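Rojanasak Community House
Progress report to the Kulis Fund, second period
Prepared by Araba Amoah, program coordinator
5 April 2026

1. Where we are

The shared lunch program has now run for 22 weeks. In that time we have served 2,766 meals, against the 2,000 we set out in the grant application. Most of the extra came from opening on a second day each week, which the Fund agreed to in September. The cost per meal stayed within the approved budget.

People come mainly from the flats behind the Zellik bus stop and from the two streets nearest the house. We had expected mostly older residents living alone. They still make up the larger group, but parents with children under school age are now regular visitors as well, and we have moved the start of lunch forward by half an hour to suit them.

2. Kitchen

The kitchen passed its food safety inspection with one item to correct, the labelling of opened dry goods. Labels with opening dates are now in use and the inspector has closed the item. We bought the second-hand upright fridge listed in the application and spent slightly less on it than planned. The balance went on food tubs and a replacement hose for the dishwasher.

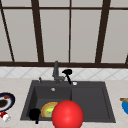 The kitchen window, with its dark brown wooden frame.

Mayuree Sombatkul continues as lead cook. She plans the menus four weeks ahead and orders from two suppliers, one for fruit and vegetables and one for everything else. Rice dishes and soups go furthest for the money and are also the most asked for. The baked fish was dropped after three tries, as it could not be kept at a safe serving temperature without drying out.

3. Helpers and training

We have 14 regular helpers, up from nine at the last report. All but two hold the basic food handling certificate, and those two are booked into the next course. Turnover has been low. One helper moved interstate and one stopped for health reasons.

Rosters were a weak point in the first period. We were relying on phone calls, and on several days we were short at the washing-up end of the shift.
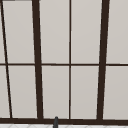
Rosters now go out by text message a fortnight ahead, and anyone who can't make a shift is asked to swap directly with another helper. There has been one short-staffed day under the new system.

4. Home delivery trial

The trial, which we run under the name Clevavness, delivers lunches to people who can't get to the house. It began with six households and now covers 11. Drivers use their own cars and claim fuel at the agreed rate. Fuel claims have been lower than budgeted because the addresses are close together.

The main difficulty is getting containers back.
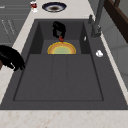 We lose a few each week and have started asking for the last one when the next is dropped off. If losses don't fall we will look at cheaper containers and report back on the difference in cost.

5. Spending

Food is slightly over budget, in line with the higher number of meals. Wages are on budget. Training and fuel are both under. We ask the Fund to approve moving the unspent training money to food for the rest of the grant period. A full statement is attached.

6. Next period

We will keep lunch at two days a week and hold deliveries at 15 households or fewer until we have a third driver. A short survey of people who use the lunch will go out next month, in English and Thai. Results will be included in the final report.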